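The Long Way to a Good Kitchen Counter

The road into Okstead climbs for 8 miles before it gives you anything to look at, and then it gives you the quarry all at once, a great stepped bowl of stone with a green pond at the bottom. I had come up from Mimgate with a thermos and the wrong shoes, hoping to learn why people who could buy any counter they liked still drive up here in March, mud and all, to pick out a piece of marble.

They come for the veins, mostly. A slab is a bit like a river seen from an airplane, and once you have stood in the Cantero yard and walked past 45 of them leaning in their racks, you start having opinions (strong ones!) about which way a streak ought to wander. I spent two hours there and fell in love four times.

Marble is a fussy thing to live with, of course. Lemon juice will etch it, red wine will find any spot you forgot to seal, and a good slab can weigh 800 pounds before it's cut. My grandmother kept hers under oilcloth for most of her life, which always seemed a shame to me — all that stone, and we ate off printed cherries.

The cutters at Kolska, down the valley, told me they like a counter best after ten years or so, when it has gone a little soft in its shine and the family has stopped fretting over it.

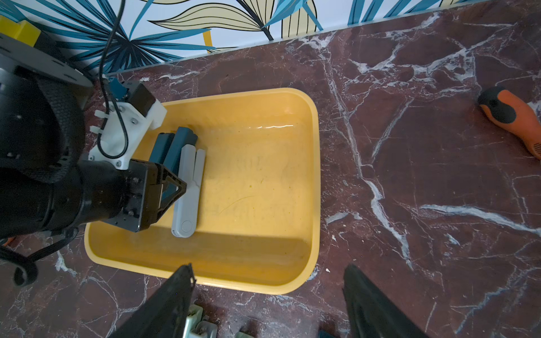 White and pale gray veining on dark reddish-brown marble, with a yellow tray and leafy wallpaper.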